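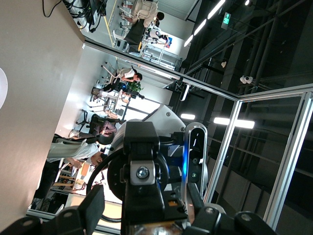
Figure 7.1 An office area seen through a glass partition, with desks, a potted plant and ceiling lights

Chapter 7
Sharing the Working Room

Most office work is done in rooms that several people use at once. The way such a room is divided, lit and furnished affects how well they can work in it. Figure 7.1 shows people seated at desks and one person standing beside a white machine. A glass partition lets light pass between two areas, and a yellow line is marked on the floor.

This chapter deals with three matters: partitions, lighting and safe ways out. Section 7.1 compares glass walls with solid ones. Section 7.2 sets out where lamps should hang in rooms where the pipes and beams are left in view. Section 7.3 covers floor markings and exit signs - both of which must stay clear of furniture and stored goods.

The worked case is the Skedholm office at Larport, a single floor of 2,812 square metres. Students should read the floor plan at the end of the chapter before they begin Section 7.1.

Key terms: partition, floor marking, exit sign, shared desk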